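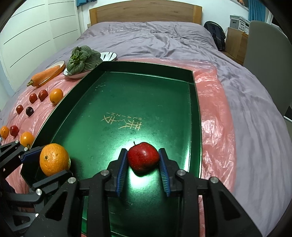

Every apple is alive, also after it leaves the tree. It does not eat or drink any more, but it still breathes. It breathes through very small openings in its skin. On a red apple you can often find small pale dots, like the ones in the picture, and many of these dots are breathing places. They have a difficult name, **lenticels**. You can say it like this: LEN-ti-sels.

## What goes in and what goes out?

Air goes in through the lenticels. The apple uses the oxygen from the air and a little of its own sugar. Then it gives back carbon dioxide and water. You do almost the same when you breathe!

When an apple breathes fast, it uses its sugar fast. It becomes soft, and its skin gets wrinkles like the fingers after a long bath. When it is cold, the apple breathes slowly. So an apple in the fridge stays crisp much longer than an apple on a sunny window.

## A gas that says "get ripe"

Apples make also a gas with the name **ethylene**. You cannot see it. Ethylene is a kind of message, and it tells fruit that it is time to ripen. Other fruits can receive the message too. If you put a green banana in a paper bag with an apple, the banana will turn yellow sooner.

## The sleeping rooms of Brunico

In our town, Brunico, the farmers bring their apples to a cold store. It has 90 rooms, and in one room there is place for 700 big boxes. The doors are closed very tightly, and most of the oxygen is taken out of the air. The apples inside breathe so slowly that it is almost like sleeping. Some of them are still good to eat in July, many months after the harvest.

People may not go into a closed room, because there is not enough oxygen for us.

## Try it at home

1. Take two green bananas.
2. Put one in a paper bag with an apple and close the bag.
3. Leave the other one on the table, far from the bag.
4. Look at both every morning and draw their colors in your notebook.

Text: Maite Ortuño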